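5 Setting up the soft goods task

This section is for the Prindside two-arm table kit with fabric finger covers. Before you start it, finish section 4 (mounting the arms and routing the cables). The first set-up takes 49 minutes if the table is already in place. Later ones are much shorter.

5.1 Preparing the table

1. Wipe the tabletop with a dry cloth. Crumbs and small specks stick to the finger covers and are later carried into the pouch.

2. Unroll the printed backdrop and fix it behind the far edge of the table. Any of the Rolora backdrops can be used. Keep the same one until the task is complete, also if you stop overnight.

3. Put the pink sheet flat on the table, toward the left arm. It must not be taped. The sheet is a position mark for the operator and the arms do not need it to work.

4. Lay the pouch across the middle of the table, with the cord loop lying free. Do not place the cord under the pouch.

5. Bring both arms to the ready position with code 1386 on the Fevari control box. The arms move slowly, but please keep your hands behind the near edge of the table until the tone stops.

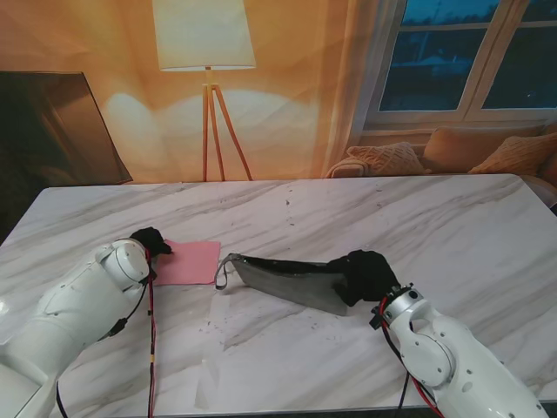
6. Check the cables at each wrist. There must be enough slack that the wrist can turn fully in both directions. If a cable becomes tight, press Hold, then go back to step 12 of section 4.

CAUTION: Never pull a cable to move an arm, even when the power is off. The connector inside the wrist is small and it is not covered by the warranty.

5.2 Finger covers

The covers are knitted and they wear out. Change them after 6 sessions, or sooner if you see a hole or a loose thread. Slide the new cover down until it stops, then turn it so that the seam is on the outer side. A cover which is put on with the seam inside will grip also, but flat straps slip out from it more easily.

Note: The covers from the older Gilani kit look almost the same. They are a little shorter and will creep up during work - do not mix the two types on one arm.

5.3 Working with bags, zippers and handles

1. Select Soft, Low Force on the control box. Medium Force is for cardboard and should not be used on fabric.

2. Switch the display to the wrist view. From the table view the operator cannot judge well what is between the fingers.

3. Come to the bag from below when it has a handle. Let the strap rest over one finger before you close the gripper.

4. Look for loose threads near the seams. A thread caught between the fingers can be pulled out a long way before the force limit reacts.

5. Keep the finger tips away from the zipper teeth. Metal teeth cut the knit quickly.

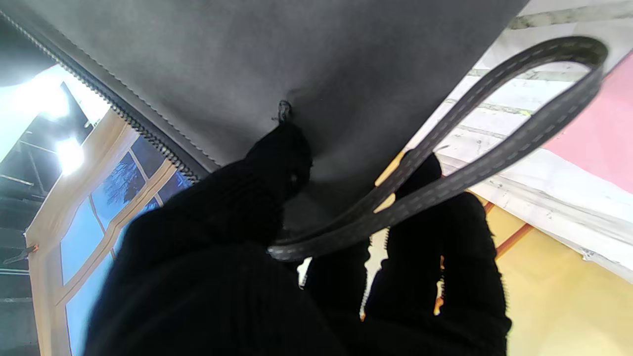

Page 12

6. Close the gripper in small steps. When the fabric starts to fold between the fingers, stop and wait one second, then lift.

7. To release, lower the bag until it is supported by the table and open the gripper fully. If the strap stays on the finger, turn the wrist slowly toward the table. Do not shake the arm.

Note: Bright ceiling lamps can make one side of the wrist view very white. Lower the exposure in the Display menu, or move the table a little if the lamps can not be switched off.

Continue with section 6, Saving and repeating a task.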